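补脑的人

我第一次吃Nindum，是在五月，搬到Korkholm以后的第一个春天。那时我在一家旧出版社做词典的校对，每天看同样小的字，看到下午三点，字就开始游泳。我把这个情况告诉了房东的儿子Cristian Llanos，他在楼下开一间很窄的店，卖维生素、鱼油、蜂王浆，还有几种装在棕色瓶子里的草药片。

他听完，没有问我睡得好不好，也没有问我几岁。他转过身，从最上面的架子拿下来一个瓶子，放在柜台上，轻轻推给我。

“早上一粒，晚上一粒，”他说，“跟饭一起吃。”

瓶子上的标签写着：帮助记忆，帮助专注，适合用脑的人。我把这一句读了两遍，这是我的职业习惯。“用脑的人”这个说法让我觉得有点奇怪，我想问他，不用脑的人是哪一种人。但是我的中文和他的中文都是后来学的，开这样的玩笑需要力气，所以我只付了钱。

头一个星期没有什么感觉。第二个星期，我在校样里找到了一个很小的错误，在“记性”这个词条下面，例句里的逗号用成了顿号。我很高兴，下班以后特别去店里告诉Cristian。他也很高兴，从柜台下面拿出一个硬皮本子，写了一行字。

“你写什么？”我问。

“写你。”他把本子转过来给我看。每一个买Nindum的顾客都有一行，左边是编号，右边是他们说的话。我的编号是277。我前面的那一位说：想起来了钥匙在哪里。再前面的一位说：想起来了丈夫的生日，但是他已经走了九年。

我问他，有没有人说没有用。

“有，”他说，“他们不再来，所以没有写。”

这句话我想了一个晚上。我躺在床上，觉得这里面有一个问题，就像一个句子里面主语和谓语不太合适，读起来通顺，可是仔细看就站不住。

夏天，我开始认真起来了。我买了一个本子，每天早上背二十个植物的名字，晚上默写。这些名字是从词典里抄的：远志，石菖蒲，益智，合欢。我先连续吃两个星期，再停两个星期，然后比较。Cristian知道以后，脸色不太好看，但是没有反对。他只说，停的那两个星期，请我也不要喝咖啡，不然不公平。我觉得他说得对，就没有喝，结果那两个星期头一直痛，什么也背不下来。

于是我得到了一个很漂亮的结果，可是我自己不相信它。

我把这件事写成一封信，寄给Mavromatis，就是做这种胶囊的公司。我写得很客气，用了“贵公司”和“敬请指教”，还附上了我的默写成绩。信写完以后我检查了三次，改了一个“的”和一个“得”。我没有期待回信。

过了一个多月，回信来了，厚厚的一个信封。里面有一张感谢的卡片，一张优惠券，还有一份给顾客看的小册子，纸很光滑，有油墨的味道。小册子讲公司的历史，讲叶子怎样晒干，讲为什么每一粒里面的分量都一样。没有一个字回答我的问题。我坐在厨房里把它从头到尾读完，用铅笔改了四个错字，然后拿到楼下去给Cristian看。

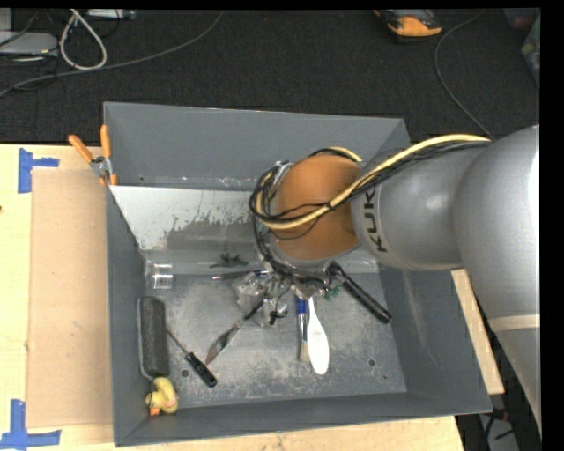 Cristian说他们起码回了信，Dellside那家公司连信都不回，他写过两次，问鱼油的胶囊为什么会粘在一起，到现在还没有人告诉他。他又说，顾客的问题跟药片一样，要放在干燥的地方，放久了就会粘成一块，分不开，那时候谁也不知道最早问的是什么。

我说这个比喻不错，但是我的问题很清楚，没有粘在一起。

“那你再问我一次。”他说。

我张开嘴，发现说不好。我本来想问的是，Nindum到底有没有用。可是站在他的面前，闻着那些瓶子的味道，我问出来的却是：“你自己吃不吃？”

他没有马上回答。他用袖子擦了擦柜台，擦的地方本来就很干净。店里没有别的客人，门外有一辆公共汽车开过去，玻璃响了一阵。

“我父亲吃。”他说。

我见过他的父亲，就是我的房东，但是见得很少。老人住在二楼，每个月初我把房租放进一个信封，从门缝底下推进去。有的时候，同一个月他会来敲我的门，问我房租在哪里。我就陪他下楼，在他的桌子上找到那个信封，他连连道歉，说最近事情太多。我一直以为他真的事情太多。

“吃了多久？”我问。

“这个店开了多久，就吃了多久。”Cristian说，“店就是为了这个开的。你想，零售的价格那么贵，从公司进货便宜一半。我算过，开一个店比买一个人的药更合算。”他说到这里笑了一下，“后来才有别的顾客。”

他把那个硬皮本子拿出来，翻到第一页。编号1，右边写的是：今天叫对了我的名字。下面是编号2，写的是：记得关煤气。3和4也都是他父亲的话，或者是关于他父亲的话。到了5，才换成一个陌生的女学生，她要考护士，说背书比以前快。

我不知道应该说什么。在我的语言里，这种时候有一句现成的话，很短，大家都会说，说完可以一起沉默。中文里大概也有，但是我没有学到。我只好说：“你的字写得很整齐。”

“谢谢。”他说。

从那天起，我不再做试验了。植物的名字我还继续背，因为已经成了习惯，而且我喜欢“合欢”这两个字放在一起的样子。Nindum我也继续买，有时候吃，有时候忘记吃。一种帮助记忆的药忘记吃，我觉得很好笑，讲给Cristian听，他说每个星期都有人给他讲这个笑话，他已经不收了。

秋天快要到的时候，房东来敲我的门。我以为又是房租的事情，就先穿好了鞋，准备陪他下楼。但是他手里拿着一张纸，是他自己写的收条，字很大，有一点歪：

“今收到楼上校对先生房租，2,367元整。2024年9月3日。”

房租不是这个数目。2,367，我想了很久，也想不出是从哪里来的。我的职业就是改正错误，铅笔正好夹在我的耳朵上面。老人站在门口看着我，等我说一句话。

“谢谢您，”我说，“我正需要这个。”

“我怕我忘了，”他说，“所以赶快写给你。”

他扶着栏杆慢慢走下去。走到转弯的地方，他停下来，抬头问我在词典里做到哪个字了。这件事我只跟他说过一次，是搬进来的那天，在楼梯上，我两只手都提着箱子。

我告诉他，做到“年”字了。

“还早，”他说，“后面还有很多。”

晚上我去楼下，把这件事讲给Cristian。我讲得很慢，想把每一个部分都讲对：收条，数目，栏杆，最后的那个问题。他一边听，一边把新到的瓶子一个一个放到架子上，标签朝外。我讲完了，他还在放。

然后他擦了手，拿出本子，翻到新的一行。他拿着笔想了一会儿，问我“年”字在词典的第几页。

我说要明天看了才知道。他就把那一行空着，在旁边点了一个小点，合上本子，去关外面的灯。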